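Visit report: Kendow athletics ground, Iltville

13 March 2022

The ground at Kendow opened its gates to clubs and schools from the district for a morning, with the track, the equipment store and the plant shed all included. I went on behalf of a small club that is due to resurface its own track and wanted to see how a comparable facility is laid out and looked after. The notes follow the order of the tour.

Access is from the Iltville road. The car park is gravel, with a tarmac strip by the pavilion for minibuses and deliveries. The route from there to the track is level and wide enough for a maintenance vehicle, with a removable post at the entrance. Visitors were asked to change into flat shoes, and anyone in boots was kept to the paved edge.

The surface was installed by Shezi, a regional contractor, over an asphalt base laid in two courses. The base was left to cure before the top layer went on, and the work was timed for August to give the binder a run of dry days. Our guide passed round a core taken during installation. It showed a clear boundary between the rubber granule layer and the asphalt, with no voids along the join. We were told that cores are taken in pairs, one for the contractor and one for the ground, and that the holes are patched the same day.

Drainage is by crossfall towards the infield, where the water enters a slotted channel and runs to a soakaway behind the throwing area. The channel is rodded twice a year. Silt traps are lifted more often in autumn, when leaves come over from the boundary trees. One of the gratings had been raised for the visit, and the channel underneath it was clear.
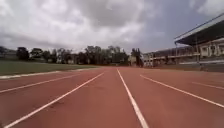

Line marking took up a good part of the tour, as it is the item on which our own club has had most complaints. The paint is a two-part polyurethane, applied by spray with a guide wire on the straights and a radius tape on the bends. Old lines are overpainted until the build-up can be felt underfoot, and then ground back. The white lane lines are crisp at close range and there is a good contrast with the reddish-brown surface, even where the red is paler. Small scuffs and some faint mottling are present on the running surface. The ground staff treat marks of this sort as cosmetic and record them only if granules come away under a stiff brush.

The raised white kerb between the track and the grass was discussed separately. It is checked for alignment each spring with a steel tape and a string line, and any section that has moved is reset before the first meeting. Mowing is done parallel to the kerb and the last strip is trimmed by hand, with the clippings blown inwards.

The equipment store is a steel building of 156 square metres. Hurdles are kept on trolleys, stacked by height setting. The high jump bed has its own bay, with a raised slatted floor to let air under the foam. Starting blocks hang on a wall rail and are numbered to match the lanes. Shelving is by Nanutau, in bolted sections, and carries a load plate on every bay. I noted that the heavier throwing implements were all on the bottom shelf, which we do not do at present.

Cleaning is carried out with a pressure washer fitted with a rotary head. The operating pressure is limited to 90 bar, and the head is kept moving at walking pace. Moss is treated on the shaded side only. Detergent is not used near the channel.

The tour ended in the pavilion with tea and a question session. Most of the questions concerned cost, and the guide would not give figures beyond saying that the track had been relined once within budget. A copy of the maintenance schedule runs to 8 pages and can be requested from the office at Kendow. I have asked for one and will circulate it when it arrives.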